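Zuvcombe Teaching Laboratories
Home Updates Facilities Courses Contact

Zuvcombe Teaching Laboratories
Nov 5, 2018

1/ The revised bench rules for the sample preparation room are now in effect. They apply to all staff, students and visiting groups. The main points are set out in this thread, and the full text is posted inside the door of the room.
Shares 41 Comments 6

2/ Racks. Each group is issued one rack at the start of a session and returns the same rack at the end. Racks are not to be carried between rooms. Last term the department started with 200 racks on its inventory, and a good many were later found in offices.
Shares 12 Comments 9

3/ Every tube placed in a rack must be capped before it leaves the filling station. A cap is to be turned until it stops and then left alone. Overtightened caps split, and replacements from Cludent take weeks to arrive.
Shares 8 Comments 2

4/ Cap color does not identify a sample. We have received several questions on this point. The stock drawer holds caps from more than one order, and the shades do not match from one order to the next. Identification is by written label only.
Shares 23 Comments 14

5/ Labels go on the upper body of the tube, where they can be read without lifting it out. Use the Zirkow pens kept at the sink end of the room. Ballpoint is not accepted.
Shares 7 Comments 1

6/ Leave open positions between tubes wherever the rack allows it. A rack does not need to be filled from one end. Crowded tubes are harder to grip, and most of the spills recorded in January involved a neighboring tube being knocked while another was lifted.
Shares 15 Comments 3

7/ A tube that leans in its hole may stay where it is, provided that it is capped. If it can be moved by a light touch, transfer it to a rack with the correct hole size. Ok-hee Pyo keeps the size chart and will supply a copy on request.
Shares 5 Comments 0

8/ Colored practice liquids are prepared centrally and may not be mixed at the bench. To date 1,419 practice tubes have been issued under the Mets course — the figure includes refills. Used tubes are returned capped, with their contents, to the collection tray.
Shares 10 Comments 4

9/ Tabletops are to be cleared of bags, coats and paper before any rack is set down. Wipe the surface at the end of the session, including the strip along the back, which is often missed.
Shares 9 Comments 2

10/ Groups are limited to 5 persons per table. Requests for an exception should be sent in writing to Ülle Dambrauskienė before the session and not on the day.
Shares 6 Comments 11

11/ Questions about these rules may be left as replies to this thread. Replies are read each morning. Reports of breakage should go to the front desk — please do not post them here.
Shares 4 Comments 5

Recent updates
Sample preparation room: changes to opening hours
Mets course: reading list and bench assignments
Return of borrowed racks
Ordering caps and labels through the front desk

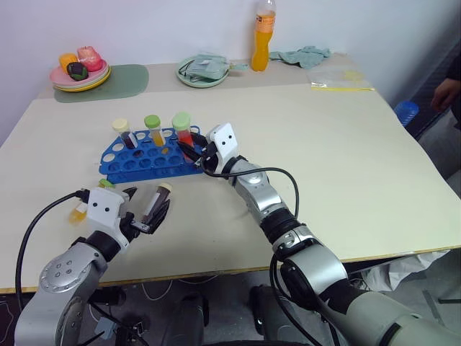

Capped tubes in a blue rack, with many open positions in the rack.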